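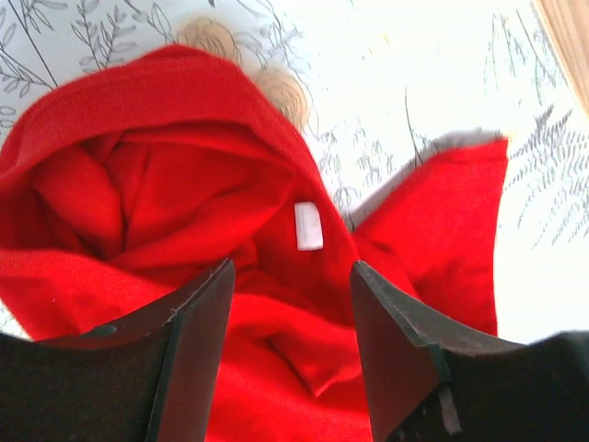 Elaheh Nikzad would like everyone to learn to hang up a T-shirt before they learn to fold one, and she would like them to start with a red one, so it's easy to find in the pile.

Ternent is delighted to announce Kutel, a series of free evening classes on looking after everyday clothes, opening at Pálfi Hall in July 2023. A trial run in January drew 134 people, and we loved every minute of it – even the socks!

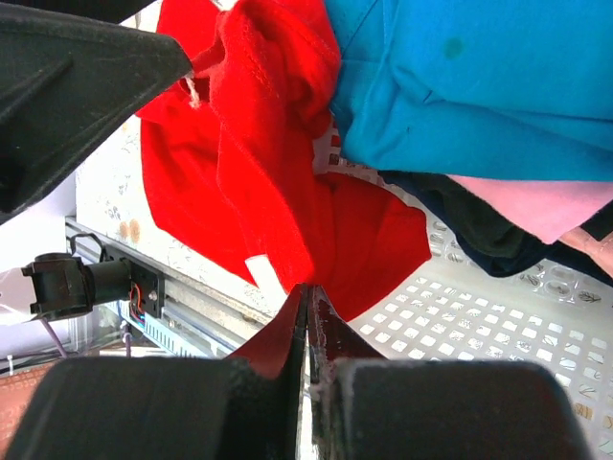

Each class lasts 44 minutes and covers sorting by color, reading care labels, and getting shirts onto hangers without stretching the neck. There are nine classes in all, and you can join at any point. Bring a basket of your own laundry if you like.
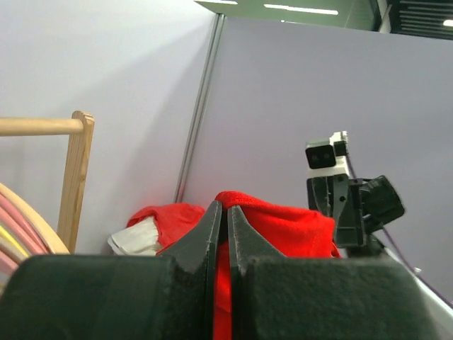 Red knit, with a crumpled white cloth tucked underneath.

Clothes left over from the trial went to the Olel clothing bank, and there will be a drop-off box by the door again this summer. 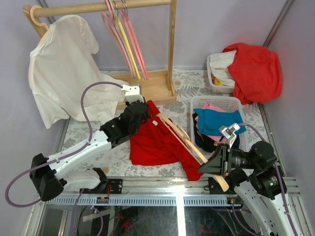
Pink and yellow hangers on the wooden rack, two white baskets, and a red T-shirt on the floor.

Sign-up is at the Pálfi Hall front desk, extension 1483.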